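Hand gripper pair, garment station - inspection checklist with comments
Site: Plullent, upstairs room
October 2025

1. Mounting plate screws
Checked, OK. I put the driver on each one and gave it a gentle nudge, and none of them moved. Please stop at snug, friends - the Gruber driver will happily go past it.

2. Finger alignment
OK. Closed tips meet along their full width, and they still meet after 200 open-and-close cycles. 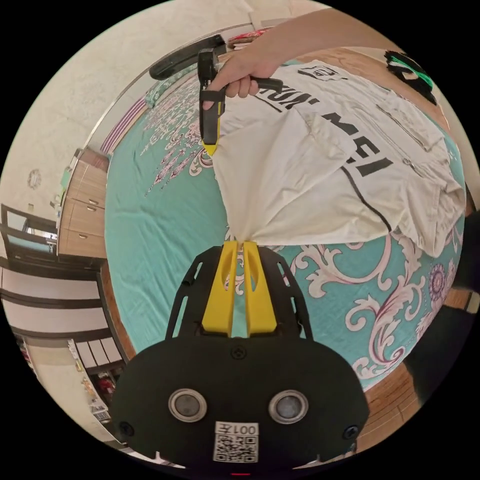

I ran those cycles by hand while the kettle was on, and I'd suggest you do the same, as it gives you time to listen for the little click that means the Brosteo pivot wants grease.

3. Finger wear
Watch. The Grirkari sheet says to change fingers at 3000 cycles and the log stands at 2598, so we have a bit left, but do order a pair now.

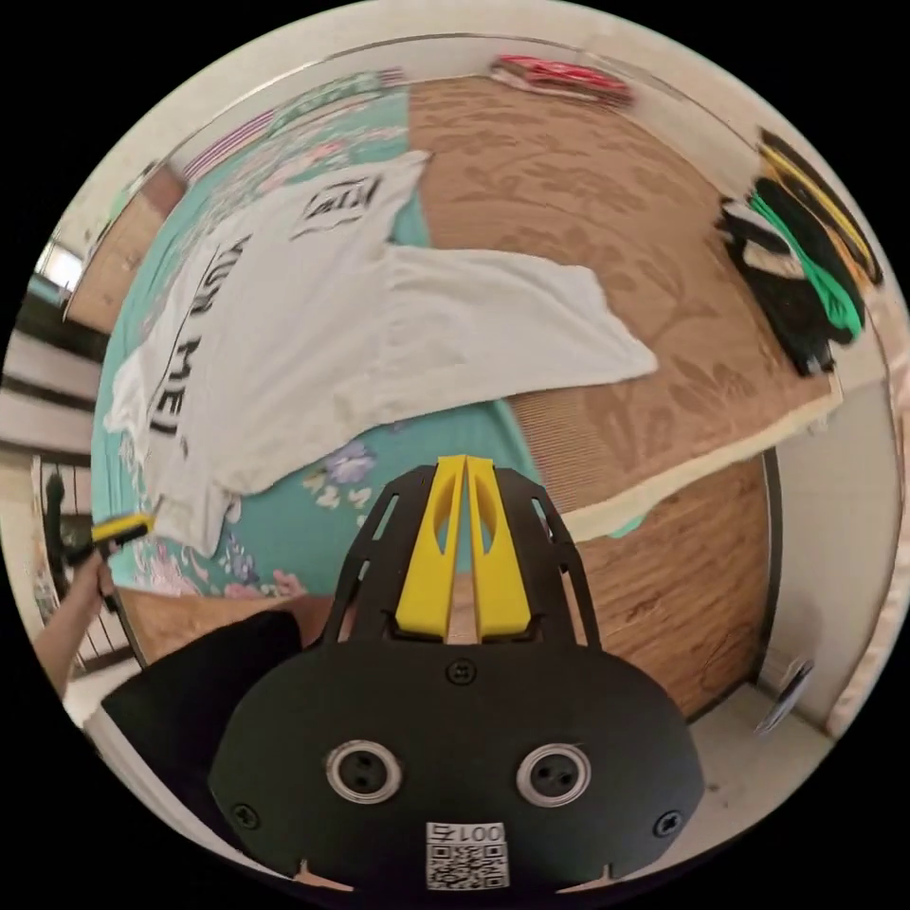
Label and lens rims were next (item 4), and both passed after a wipe with the dry cloth. Please don't use the spray near the lenses, however tempting it is! The label has to stay flat and clean, and so does the garment we test on. The big white T-shirt with the black lettering is a good one for this, and I like it spread out flat on the bed before anyone picks up a gripper.

5. Handle grip and trigger return
OK on the first unit. The second came back a touch slowly, so I've marked it for a new spring in item 6. 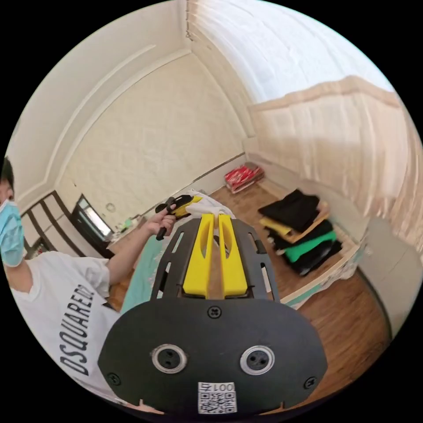
Shuk-fan Tsang

6. Still open
Replace trigger spring, second unit. Order 2 fingers. Whoever gets to these first, please write it in the log with your initials, and leave the old spring in the tray so I can have a look at it.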